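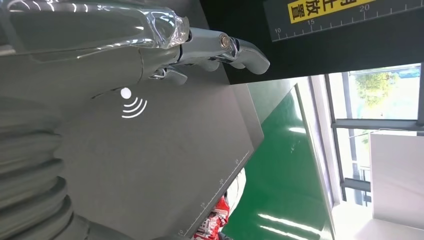

# 44-week EMA does not match between Barkeno chart and Barkeno scanner

**tickgrid**

I run a weekly trend filter on one continuous futures contract. The rule is simple: if the weekly close is above the 44-period EMA, the market stays on the list. If it is below, the market comes off. I check it once a week and do nothing in between.

For the week ending Fri 4 September the two parts of Barkeno disagree. The chart window puts the close below the EMA. The scanner puts it above and keeps the market on the list. The two EMA values are 6 points apart. The closing price is identical in both places.

Settings:

- Period 44, exponential, source = close, in both windows
- Chart: weekly bars, history set to 3,000 daily bars
- Scanner: weekly bars, history set to 1,000 daily bars (default)
- Data: Skisstead end of day, same login for both
- Symbol: the continuous symbol, typed the same way in both
- Time zone: exchange, both

I have restarted the program, cleared the local cache and downloaded the full history again. The gap did not change. A second market, a stock index ETF, matches to the last decimal with the same settings, so the formula itself seems to be the same.

My orders go through Gasser, and their web chart agrees with the scanner. That makes me think the chart window is the one that's wrong, but I'd like to know before I change anything. The filter is used in a backtest in Flesholm too, and I don't know which of the two values Flesholm is computing.

Is this a bug, or a setting I have missed?

---

**longbars**

It's the history length. An EMA never fully drops old data, so it depends on where it starts. Your chart starts from 3,000 bars back and the scanner from 1,000. Different starting point, different EMA. Set them both to 3,000 and they will match.

If the scanner gets slow with that setting, cut the watchlist down. Mine was very slow with everything loaded.

> **tickgrid:** Set both to 3,000 and rescanned. The scanner value moved only in the last decimal place. Still 6 points apart.

> **longbars:** Then I don't know. Try reinstalling. There was a display bug with weekly bars a few versions ago.

---

**rollyield**

History length is a real effect but it is the wrong size here. The smoothing factor is:

```
alpha = 2 / (N + 1)
EMA today = alpha * close + (1 - alpha) * EMA previous
```

The weight left on the starting value shrinks by a factor of (1 - alpha) with every bar. With N = 44 on weekly bars, a history of 1,000 daily bars already gives you enough weeks that the starting value contributes next to nothing. That fits what you saw when you changed the setting: the last decimal moved and the rest stayed put. It would matter if you had a few dozen weekly bars, or a much longer period.

The useful clue is that the ETF matches and the futures contract doesn't. An ETF has no rolls. I think your chart window is loading the back-adjusted series and the scanner is loading the unadjusted one. In Barkeno these share one symbol. The adjustment is a property of the window and isn't part of the symbol name, so typing the same thing in both places tells you nothing.

**What the adjustment does**

On the roll date, the unadjusted series switches from the expiring contract to the next one and leaves the price difference in the data as a jump. The back-adjusted series removes the jump by shifting all earlier prices by the same amount. The current contract is left alone.

This explains why your closing prices agree. The latest close comes from the current contract in both series. Only bars before the last roll differ, and a 44-period average still has most of its weight on those.

In a market where the next contract trades higher than the expiring one, the older prices get shifted up. The adjusted EMA will then sit above the unadjusted EMA. You have the close below the EMA on the chart and above it in the scanner, so the chart's EMA is the higher one. The direction fits.

**How to check**

1. Open the continuous symbol in the chart window.
2. Right-click the price axis and open *Series properties*.
3. Look at *Roll adjustment*. It will say *None*, *Difference* or *Ratio*.
4. In the scanner, open *Columns > Data source*. The same field is there, at the bottom of the second tab. It defaults to *None*.
5. Set both to the same value and rescan. Do not only refresh. A refresh recalculates the columns from the cached series.

You can confirm it without changing any settings. Scroll both series back to before the last roll and compare the weekly closes. If those differ, it's the adjustment. If they are the same, I'm wrong and you should send the two exports to support.

**Which value to use**

For a trend filter I use *Difference*. The jump at a roll is not a price move you gained or lost money on, and leaving it in pushes the filter one way for months. The distortion fades as the roll gets older, and then the next roll adds a new one. If you leave the scanner on *None*, expect the same kind of mismatch after you go into the December contract.

Two limits on this:

- Difference-adjusted prices far back in the history are not prices anyone traded at. They can go below zero in some markets. Do not calculate percentage changes from them. If any rule uses percentages, use *Ratio* for that rule.
- Anything that refers to an actual price level, such as a stop you send to the broker, has to come from the contract you hold. Take it from the individual contract chart.

Gasser agreeing with the scanner only shows that their web chart is unadjusted as well. It is not evidence about which one is right for your rule. 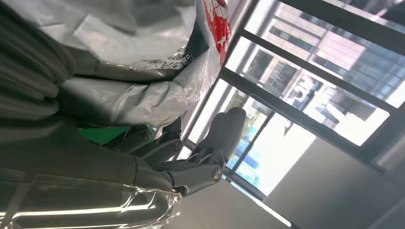

*Silver-white plastic bag and three-fingered mechanical hand, next to a window.*

> **tickgrid:** Confirmed. Chart was on *Difference*, scanner on *None*. Closes before the last roll differ, closes after it don't. After setting the scanner to *Difference* and rescanning, the EMAs match and the market is off the list in both.

---

**offset_zero**

The answer above covers the chart and scanner. Adding the Flesholm part, which was also asked.

Flesholm doesn't read the Barkeno window settings. It reads whatever series was exported, and the export dialog has its own roll adjustment field. That field remembers the last value used for any symbol, including ones in a different asset class. If you exported a stock before the futures contract, it may have been left on *None*.

Open the exported file and read the header row. The field is called `adj`:

```
adj=0 unadjusted
adj=1 difference
adj=2 ratio
```

If the field is missing, the file came from an older export and is unadjusted.

Also check how Flesholm builds the weekly bar. It can end the week on the last trading day or on the calendar Friday. In a normal week these are the same. In a week with a Friday holiday, the calendar option carries the close forward into a bar labeled Friday, and some versions give it the volume of the previous day. The EMA is unaffected. Any volume condition will be wrong.

One more item. With a difference-adjusted series, every roll changes all the earlier prices in the file. The signals in your backtest should stay the same if the rule only compares close to EMA, apart from rounding, because both are shifted together. A rule with a fixed price threshold in it will give different results after each export. Keep the old file until you have compared the trade lists.

> **tickgrid:** Header says `adj=0`. So the backtest has been running on the unadjusted series the whole time. Exporting again with difference and rerunning.

> **rollyield:** Compare the entries in the weeks just after each roll first. Most of the changed trades should be there.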